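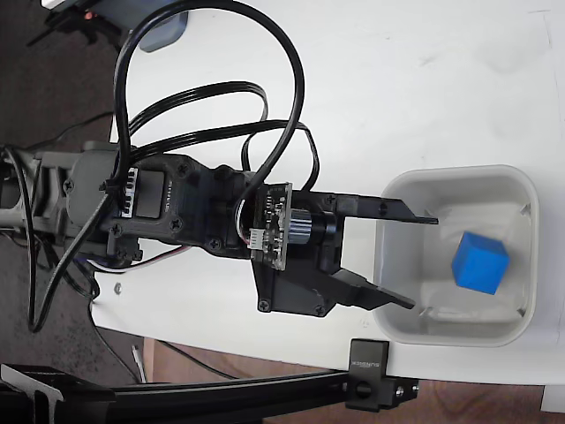

Aires de livraison du centre de Pulwood, réunion publique du 7 septembre 2019. Commencer par le problème des commerçants : les camionnettes s'arrêtent en double file rue Guo parce que les aires sont prises par des voitures. Laisser un temps avant les chiffres.

Chiffres : 3194 arrêts relevés en avril par Clustura, dont plus de 300 sur le trottoir. La mairie propose 6 aires nouvelles, limitées à vingt minutes, le matin seulement. Dire clairement que deux places de stationnement disparaissent devant l'hôtel Treltotel.
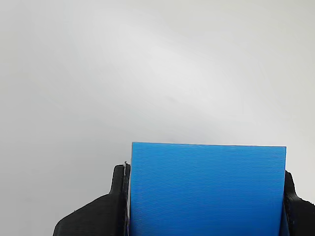
Tianyou Yan trouve que vingt minutes ne suffisent pas pour livrer des boissons et demande une demi-heure avant dix heures. Répondre que la durée peut encore changer, les horaires aussi.

Passer ensuite au contrôle. Disque obligatoire, pas de borne.

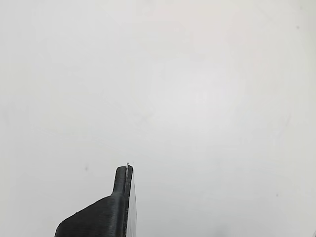
Les agents passeront deux fois par matinée, avec un simple avertissement le premier mois. Préciser que les riverains gardent leurs places le soir. Ne pas parler de la place du marché, dossier séparé.

Finir sur le calendrier, puis questions.
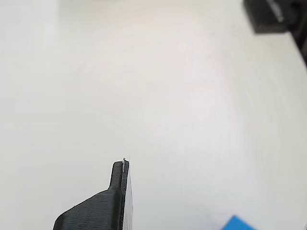
Doigt de pince noir, surface striée.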